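Modul Robotik und Automatisierung
Begleitskript zur Vorlesung, Einheit 7: Erhebung von Demonstrationsdaten für lernende Greifsysteme
Stand: 26. September 2020

7.1 Gegenstand der Einheit

In den vorangegangenen Einheiten wurde vorausgesetzt, dass ein Trainingsdatensatz vorliegt. Die vorliegende Einheit behandelt dessen Entstehung. Betrachtet wird das Lernen aus Demonstrationen (Imitationslernen): Eine bedienende Person führt den Roboterarm durch eine Aufgabe, während Gelenkstellungen, Greiferzustand und Kamerabilder synchron aufgezeichnet werden. Aus den so gewonnenen Paaren von Beobachtung und Aktion wird anschließend eine Steuerungsstrategie (Policy) geschätzt.

Die Güte der Strategie hängt wesentlich davon ab, welche Zustände in den Demonstrationen vorkommen. Weicht das System im Betrieb von den gezeigten Bahnen ab, gerät es in Bereiche, für die keine Beispiele existieren. Kleine Fehler summieren sich dort auf. Auf diesen Effekt (Verteilungsverschiebung, vgl. Einheit 3) wird bei der Planung der Startbedingungen zurückzukommen sein.

7.2 Begriffe

Episode: eine zusammenhängende Aufzeichnung von der Startstellung bis zum Abbruch oder Abschluss der Aufgabe.
Startbedingung: Lage aller Objekte und Stellung des Arms zu Beginn der Episode.
Aufgabenbeschreibung: ein kurzer Satz in natürlicher Sprache, der jeder Episode zugeordnet wird.
Erfolgsvermerk: nachträgliche Einstufung der Episode als gelungen, teilweise gelungen oder misslungen.
Serie: eine Folge von Episoden mit gleicher Aufgabenbeschreibung und unverändertem Aufbau.

7.3 Aufbau des Arbeitsplatzes

Die Übungen der Lehrveranstaltung folgen dem Protokoll des Projekts Clerinance. Der Arm steht auf einem Sockel hinter dem Arbeitstisch. Auf der Tischplatte befinden sich nur Gegenstände, die zur jeweiligen Serie gehören. Der Not-Halt muss für die bedienende Person jederzeit erreichbar sein; vor der ersten Episode ist seine Funktion zu prüfen. Leitungen sind so zu verlegen, dass sie den Bewegungsraum des Arms nicht kreuzen. Lage und Ausrichtung der Kameras werden vor Beginn der Serie festgelegt und danach nicht mehr verändert.

Die Aufgabenfamilie »Behälter und Einlagen« eignet sich für den Einstieg, weil sie sowohl grobe Anfahrbewegungen als auch genaues Ausrichten verlangt. Ein Formteil mit konturierter Vertiefung lässt nur wenige Lagen des einzulegenden Objekts zu. Ein aufgeklappter Deckel schränkt zudem die möglichen Anfahrrichtungen ein und muss bei der Bahnwahl berücksichtigt werden.
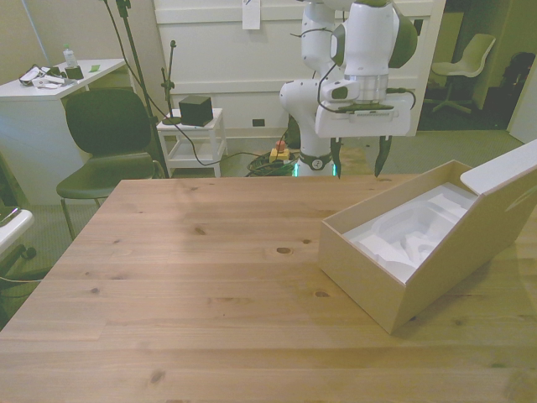 Abb. 7.1: Roboterarm mit Zweifingergreifer über dem Arbeitstisch; rechts der geöffnete Karton mit leerer Schaumstoffeinlage.

Der Karton wird zwischen den Episoden einer Serie nicht verschoben. Seine Lage wechselt erst mit der nächsten Serie. Schräg zur Tischkante stehende Kartons sind ausdrücklich erwünscht, da eine ausschließlich parallele Anordnung zu Strategien führt, die sich am Tisch und nicht am Behälter orientieren.

7.4 Ablauf einer Serie

a) Aufgabenbeschreibung eintragen und von einer zweiten Person gegenlesen lassen.
b) Startbedingung nach Serienblatt herstellen.
c) Arm in die Grundstellung fahren, Greifer öffnen.
d) Aufzeichnung starten und die Aufgabe in gleichmäßigem Tempo ausführen.
e) Aufzeichnung beenden, bevor der Arbeitsbereich betreten wird.
f) Erfolgsvermerk setzen.
g) Startbedingung wiederherstellen.

Eine Serie umfasst 20 Episoden. Nach jeweils drei Serien wechselt die bedienende Person. Auf diese Weise werden persönliche Bewegungsgewohnheiten im Datensatz begrenzt. Misslungene Episoden werden nicht gelöscht, sondern mit entsprechendem Vermerk abgelegt; über ihre Verwendung entscheidet die Auswertung.

7.5 Häufige Mängel

Zögern vor dem Griff. Längere Stillstände erzeugen Beispiele, in denen auf dieselbe Beobachtung einmal Ruhe und einmal Bewegung folgt. Die gelernte Strategie bleibt dann an dieser Stelle mitunter stehen.

Uneinheitliche Beschreibungen. Die Sätze »Lege das Teil in die Schachtel« und »Setze das Teil in die Einlage ein« bezeichnen verschiedene Aufgaben, sobald der Behälter eine Einlage besitzt. Innerhalb einer Serie ist der Wortlaut beizubehalten.

Hände im Kamerabild. Episoden, in denen während der Aufzeichnung in den Arbeitsbereich gegriffen wurde, sind als misslungen zu vermerken, auch wenn das Objekt am Ziel liegt.

In der Erhebung am Standort Gredbridge vom August mussten 19 Episoden nachträglich umgestuft werden, überwiegend wegen des zweiten Punktes. Das Serienblatt enthält seither ein eigenes Feld für den verbindlichen Wortlaut.

7.6 Aufgaben zur Vorbereitung der Übung

Formulieren Sie für die in Abb. 7.1 gezeigte Anordnung drei Aufgabenbeschreibungen, die sich im geforderten Endzustand unterscheiden. Legen Sie zu jeder ein Erfolgskriterium fest, das sich allein anhand der Kamerabilder beurteilen lässt.

Skizzieren Sie einen Serienplan, in dem Lage und Drehung des Kartons systematisch variiert werden. Begründen Sie die gewählte Schrittweite.

Die Bearbeitungen sind vor dem Übungstermin im Kursbereich Bulen abzulegen.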